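Setting Up a Two-Arm Simulation Before You Build the Bench

By Unai Requena, Zosilstead shared workshop

The two arms we are putting together at the workshop will end up on a real bench, bolted down, handling curved plastic parts. Before any of that I set the whole job up in simulation. It took a good part of January and saved us from drilling holes in the wrong places. These are the steps I followed, with the settings that worked on an ordinary desktop computer.

You will need a physics simulator that reads standard robot description files, the files for your arms and hands, and a tape measure. I keep everything in one folder called Salcedo, which is also the name of the build. Our motor controller is the Uvidon board, but you don't need it plugged in for anything on this page.

Step 1: Measure the room

Measure the bench top, its height, and how far it will stand from the wall. Put the wall in the simulation even if you think the arms will never reach it. An elbow can swing back a long way when the hand is pulled in close, and you want the collision check to catch it.

Keep the table a plain box. Give it a flat gray material with no texture. You can make it look nice later.

Step 2: Load the arms

Load one arm first and get it standing in the right place. Check that every joint turns in the direction you expect. Then load the second arm as a separate copy with its own name prefix, such as left_ and right_. If both arms share joint names, some simulators will drive only one of them and give no warning.

Set the two bases on opposite sides of the work area. Bring the hands in toward the middle, palms down, and save that as the home pose. I stop the hands well short of each other at home. The first command you send after a restart will often be wrong, and a little room is cheap.

Step 3: Add the parts

Our parts are thin curved strips that stand on edge. A simulator will usually wrap a shape like this in a solid hull, which fills in the hollow side, and the fingers then bump into something that isn't there. Split the strip into short straight blocks for the collision model. I used 9 blocks per strip. The visible model can stay smooth.

Place the strips with their open sides facing each other, one for each hand. Start them a hair above the table and let them settle. If you start them touching, they may jump.

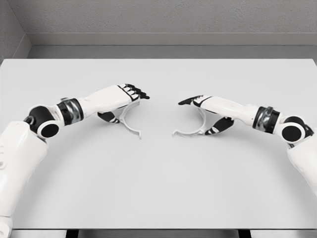 Step 4: Set contact and friction

Leave the time step alone until you have seen the strips stand still for a full minute of simulated time. If they creep or shiver, make the step smaller. Mine runs at 400 steps per second. Raise the friction on the fingertips before you raise the grip force – a hard squeeze on a thin part will shoot it across the table.

Step 5: Run the approach

Move one hand at a time. Lower it over the strip, stop, and look at the contact list. The thumb tends to arrive first because it hangs lower than the fingers, so tilt the wrist a few degrees if it touches too soon. Save each good position with a plain name.

When each hand works alone, run both together at quarter speed. Log every contact between left_ and right_ parts. There should be none.

Step 6: Copy the numbers to the bench

Write down the base positions, the home pose and the joint limits, and mark the bench from those. I leave 6 millimeters of slack on the mounting slots so the bases can shift a little when they go on.

The simulation files are in the Zarndale folder on the workshop computer, next to the drill template. If you change the strip model, save it under a new name and leave the old one in place until somebody has rerun Step 5.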